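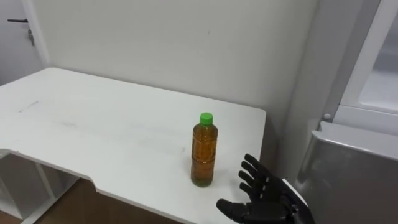

Open afternoon at Curnano, Ridunbridge

I went to Ridunbridge in September mostly to see Grustus, the planning and control software Curnano has been talking up since spring. The flyer promised "whole-task autonomy for the home." What I got was an hour with one bottle of something brown, a white table and a refrigerator, plus decent coffee.

The software is split the way most of these are now. A perception module finds the object and estimates its pose, a learned policy proposes hand motions, and a plain old motion planner vets them for collisions. The policy was trained on 1172 demonstrations, all of them recorded in that room. I asked how many were recorded in any other room and was told that was on the roadmap.

To be fair, they picked an awkward object. Clear plastic with dark liquid in it is hard on depth sensing, and Curnano says Grustus falls back on color and outline when the depth map has holes. I'd like to know how much of that outline is really a bright green cap against white. I asked to see it with a different cap. They didn't have one.

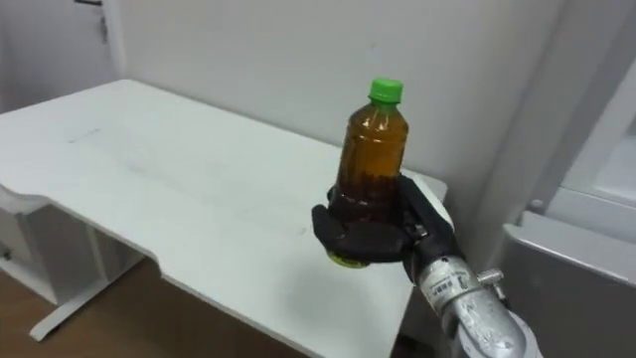
A visitor standing next to me wanted to know what happens if the bottle slips once the fingers have closed, and whether the planner would notice at all. The reply was that the grip check runs every 400 milliseconds and a failed check sends the policy back to its approach stage. That sounds slow to me for a full bottle held over a table edge. The visitor wrote it down and didn't look convinced either.

The replay tool was the best part of the tour. Every attempt is logged with the planner's rejected motions alongside the chosen one, and you can scrub through and see which module vetoed what. I would pay for that on its own. The approach stage gets the most attention from the team, and the logs show why — the pose estimate wanders while the hand closes in, and the policy waits for it to settle.

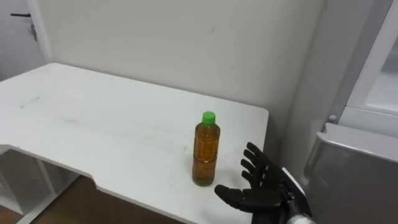

Open hand by the bottle, table side.

Coelho, their in-house benchmark, has 2000 trials in it. Curnano reports 1344 as clean, meaning no human stepped in and no replanning. I make that two in three, on a task the software was tuned for. The summary slide called this "deployment-ready." I'd call it a decent lab result with a good debugger attached.

The refrigerator end worries me more. Reaching into a compartment leaves the planner far less free space, and the collision model of the shelf was built by hand. Move the refrigerator and somebody has to measure it again. 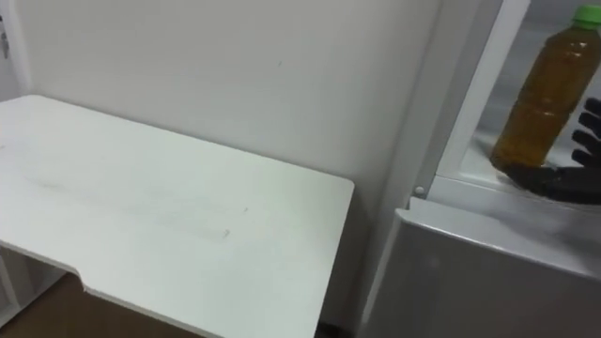

Hand and bottle at the refrigerator compartment.

Parking is behind the building and free after 4 p.m. The next open afternoon will supposedly include a second room. I'll go back for that, and I'm bringing my own bottle with a white cap.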